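I moved the Nilo controller to the new laptop in July. The audio interface came up without a driver, but the jog wheels sent nothing until I loaded the Falport mapping by hand. The file goes in the Mappers folder, and the software has to be restarted afterward.

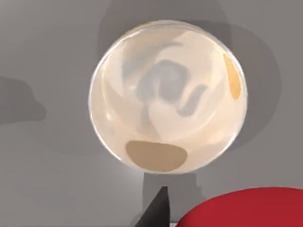 Buffer size took longer to settle. At 629 samples the delay on the cue button was easy to hear, so I cut it in steps and stopped when the headphones crackled. The platter display can load a custom picture. It draws no extra CPU that I can measure. Deck 1 still has the stock Kerthorpe skin.

Next is the crossfader curve, currently set to 40.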